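# Refinishing a Shared Work Table – Project Report

Anatole Delaunay, Akosua Ankrah, Radomir Dimitriou
December 23, 2020

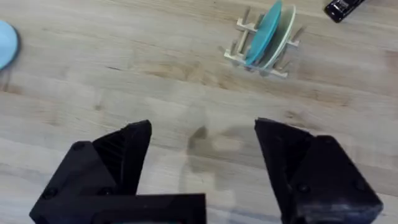 *Fig. 1 – Table top. Pale boards, faint long grain, a few darker streaks and knots.*

## What we set out to do

The Levside room has one big table and everybody uses it for everything. Glue, lunch, soldering, drawing. By October the top was grey in patches and had mug rings all down one side. Our project was to strip it back, pick a finish and see how the finish holds up to normal use. Budget was small, so no new boards and no machine planing.

Supervisor was Viorica Georgiou. Vesela Papadopoulos from the workshop lent us the sander and showed us how to use it without digging in at the edges (we dug in anyway, see below).

## Sanding

Started with coarse paper, went finer in steps. Always along the grain. Radomir did the first pass and Akosua the rest. Hand block only near the ends becuase the machine sander rounds everything over.

Problems:

- Old finish clogged the paper very fast. Went through 35 discs, well over what we planned for.
- One gouge near the short end, our fault. Sander was put down while still spinning. Sanded out most of it, still there if you run your hand over.
- Knots are harder than the wood next to them, so they end up standing a bit proud. Went over them again with the block.
- Dust. We hung sheets over the shelves but it still got into the drawers.

The colour change was the best part of the job. Under the grey it is a light honey colour and you can see the grain again. We had a long talk about whether to fill the knots with something dark or leave them. Left them. Filler would have needed more drying time and the room was booked.

## Choosing the finish

Three candidates, all tried on offcuts first.

**Katano oil.** Rubbed on with a rag, wiped off after. Warmed the colour up a lot, more orange than we wanted. Water left a mark on the offcut but it faded by the next morning.

**Berisha hard wax.** Two thin coats. Colour stayed closest to bare wood. Slightly slippery at first. Coffee wiped off clean if we got to it the same hour.

**Zultow water-based varnish.** Toughest of the lot, pencil wouldn't dent it. But it looked a bit like plastic and Anatole didn't like how it would have to be repaired – you can't patch it, you have to sand the whole top again.

We went with the hard wax. Main reason is repairs. A shared table is going to get scratched, and with wax you can rub down one spot and redo only that spot. Varnish would have scored higher if we'd only looked at hardness.

## Applying it

Vacuumed, wiped with a damp cloth, let it dry, light sand again where the fibres came up. First coat went on too thick at one end and stayed sticky overnight. We buffed it with a clean rag and it came good in the end. Second coat much thinner, put on with a white pad. Windows open both days, it was freezing.

Note for whoever does this next: write DO NOT USE on the table itself, on paper, in big letters. A sign on the door is not enough. Someone left a backpack on the first coat and we had to redo that corner.

## Test and results

We kept a log sheet on the wall for 23 days of normal use. Anybody who spilled or scratched somthing wrote down what and when. At the end we went over the top with a lamp held low from one side, which shows up dents you can't see from above.

- Water: no lasting marks.
- Coffee and tea: one faint ring, came out with a light rub and a dab of wax.
- Marker: permanent marker did not come off fully. Fine scouring pad took most of it.
- Hot glue: peels off when cold. Good result.
- Scratches: a handful of light ones, all across the grain so they show more. 2 deep enough to catch a fingernail.

The scratches were mostly from metal things getting dragged. Felt pads under the vise base would help and we've asked for some.

## What went wrong in the method

The log depends on people being truthful and some marks were not written down by anyone. Also we never measured the shine, just looked at it, and the three of us did not agree. Offcuts were from a different board than the top, so colour comparisons are a bit rough. Should have tested on the underside of the table instead. Didn't think of it until too late.

## Still to do

- Redo the gouge end with one more thin coat
- Felt pads
- Underside has no finish at all, Viorica thinks boards could cup if only one side is sealed. Needs doing in the break
- Return sander to Vesela, with the spare bag
- Leftover wax is on the bottom shelf, lid taped. Rags dried flat outside before binning, they can self-heat if balled up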